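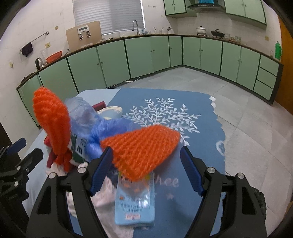

Ticket 2754: Table-clearing episodes rejected by rule check R-11, "more than one object in grip"

Product: Relgate checker, rule set Tamiru
Site: Lultow
Opened by: Dalia Kettani
Assigned to: Roksolana Pylypenko, Parkisora support
Priority: normal, changed to high at 10:40
Status: closed, documentation change accepted

Original report (Dalia Kettani, 09:15)

Hello, I am responsible for the quality check of the hand-held gripper episodes at Lultow. Since we updated the rule set, Relgate rejects a big part of our table-clearing episodes. The message is always the same: "R-11: more than one object in grip. Episode not usable as single-grasp demonstration."

I reviewed the rejected ones by eye and in my opinion most of them are correct grasps. In the case I attached first, the object between the fingers is the light blue package. The orange knitted item lies across the package and over the right finger, but it is not between the two fingers. Our operators are trained to clear a mixed table, so it happens often that a soft thing lies on top of a hard thing. The written rule says only "one object per grasp". It does not say what to do with an object which is touching but not grasped.

What I expect: the episode passes, or passes with a warning.
What happens: the episode is rejected and the operator gets a negative mark in the weekly sheet. The second part is what worries me more. I do not want that people are corrected for something the rule does not explain.

Of the 1923 episodes in this delivery, 265 were rejected with R-11.

Steps I already tried

1. Restarted the checker and ran the same delivery again. Same 265 episodes, same time stamps.
2. Went back to the previous rule set for one folder. No R-11 messages in that folder, but the previous set does not know the rule for bags, so this is not a solution for us.
3. Changed the minimum image sharpness, because the package in my first attachment has motion blur. No difference in R-11. I put the setting back.
4. Compared the object list with the images. In this episode our annotator wrote "orange mitten" and in the next one a different annotator wrote "orange scrubber". I cannot say from the picture who is right.

First answer (Roksolana Pylypenko, 10:40)

Thank you, Dalia, the report is very clear. I raised the priority because of the negative marks. Please do not send the weekly sheet until we finish.

I can reproduce it. R-11 does not look at the distance between the fingers alone. It takes every labeled object whose outline overlaps a finger for longer than a short limit, and it counts them. For hard objects this works well. For a soft object which hangs over a finger the outline overlaps also, so the count becomes two.

The rule was written with cups and boxes in mind, I must admit. Textile came into the Tamiru set later, and we did not read the old rules again.

About the names: the checker does not care if it is a mitten or a scrubber, but the people who use the data do. My recommendation is that the annotator writes what can be seen and does not guess the purpose. "Orange knitted item" is acceptable. If there are two of them on the table, number them and keep the same number until the end of the episode.

Two questions before I continue:

Does the operator at Lultow have an instruction to separate the objects before closing the fingers?

Do you have the same rejection in episodes with two grippers, where one gripper holds a bag?

Reply (Dalia Kettani, 11:25)

No, there is no instruction to separate. We told them "work as you would at home", because the Tamiru guide asks for natural motion. If we now ask them to remove each soft object first, the motion will become slow and artificial. I would prefer to avoid this.

For the second question, yes. I checked after your message. With two grippers it is a different story, because there the rejection seems random to me. I attach one of these. The gripper in the middle pinches a green-and-white milk carton, already crumpled. The other gripper, on the right, has the blue bag in its jaw. For me this is two grippers with one object each, and both grips can be understood from one image. Relgate rejects it for the gripper in the middle. It says carton plus bag.

I also want to mention that the same blue plastic gives us problems on the table. In the first attachment the bag lies between the two orange items and a clear bottle is sticking up from the upper part of it. Annotator one made a single object from bag and bottle. Annotator two made two objects. I do not find any sentence in the guide about it.

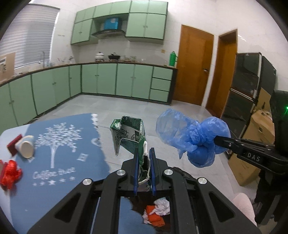 Analysis (Roksolana Pylypenko, 13:50)

I worked through a sample from your delivery together with the rule text. There are three separate causes, and I write them separately because the repair is different for each.

Cause A. Soft object over a finger. Explained this morning. The rule counts contact when it should count grip. The correct test is: would the object be carried if the fingers were lifted straight up and it was not resting on another object? If the annotator cannot answer from the images, the episode gets the value "contact unclear". It is not rejected.

Cause B. Transparent material. The bag is translucent, and in the wide, more transparent part the outline becomes uncertain. The label tool closes the outline with a straight line, and this line sometimes crosses the finger of the other gripper. So in your carton episode the bag does not need to touch the middle gripper at all, the drawn outline touches it. That is why it looks random to you. It depends on who drew the outline and where they stopped.

Cause C. Side assignment. When two grippers are present, the checker must know which camera belongs to which gripper. At Lultow the field "camera side" is empty in the session header. Relgate then treats all grasped objects as belonging to the gripper nearest to the middle of the image. In your second attachment this is the one with the carton, so the bag was added to it. The header field was optional in the previous rule set. It is required now, and our release note says so in a line that is easy to miss. I am sorry for this.

To be complete, I also checked if the blue of the fingers and the blue of the bag and of the tablecloth confuse the checker. They do not. The checker uses only the labels and never the color. It may be tiring for the annotators though — several blue things in one view — so please let them work with the zoom.

What to do now (for the Lultow team)

Fill the field "camera side" for every session with two grippers. Allowed values are left, right and center. An empty value will stop the import from the next version on.

Do not change anything in how the operators move. No separating, no slow motion.

For bags, draw only the part you can follow with the eye. Leave the outline open where the material disappears, and set the mark "open edge".

A bag and the thing inside it are two objects as long as a part of the inner thing can be seen outside the bag. If it is completely inside, it is one object and the name is "bag, filled".

A deformed package keeps its name. A crumpled carton is still "carton", with the state "crushed". Please do not write "paper" or "trash", both exist in your list at the moment.

Negative marks from R-11 in this delivery are to be deleted. An operator is never marked from an automatic result alone. This was always the good practice in Tamiru, but I agree it was written only in the introduction, where few people search for it. It moves to the first page of the rules.

Test result (Dalia Kettani, 15:35)

I filled the header field and ran the delivery again with the corrected R-11 you sent. 11 episodes are still rejected. I looked at each one. In all of them the fingers close on two things at the same time, for example a napkin together with a cup, so the rule is right and we accept it. We will keep these episodes in a separate folder, maybe they are useful for a later task.

The first attachment now passes with "contact unclear" for the orange item. For me this is a fair result. The second one passes without any remark.

One small problem remains. When I set "open edge" on the bag, the label tool in the browser asks me two times to confirm. It is only annoying, we can live with it.

The old sheet is deleted and I informed the operators in person. They asked if they may drop an object and grasp it again in the same episode. I told them yes, as it is written in the guide, and to not stop the recording. Please correct me if this changed.

Answer and closing (Roksolana Pylypenko, 16:10)

It did not change. Dropping and grasping again is allowed, and the recording continues. The annotator adds a second grasp with its own start and end.

The double confirmation is a known error and has its own ticket. I connected yours to it, so you will get a message when it is repaired.

Text of the new R-11, as it will appear in the guide in December:

"R-11. One object per grasp and per gripper. An object counts as grasped when it is held between the fingers. An object which only lies on, hangs over or leans against a finger is in contact and does not count. If grip and contact cannot be told apart, use the value 'contact unclear'. In sessions with two grippers the count is made for each gripper alone, and the camera side must be given."

If somebody in your team reads it and understands it differently, please write to me before December. The wording can still be changed until then.

Ticket closed by reporter at 16:30. Linked: label tool, double confirmation on "open edge".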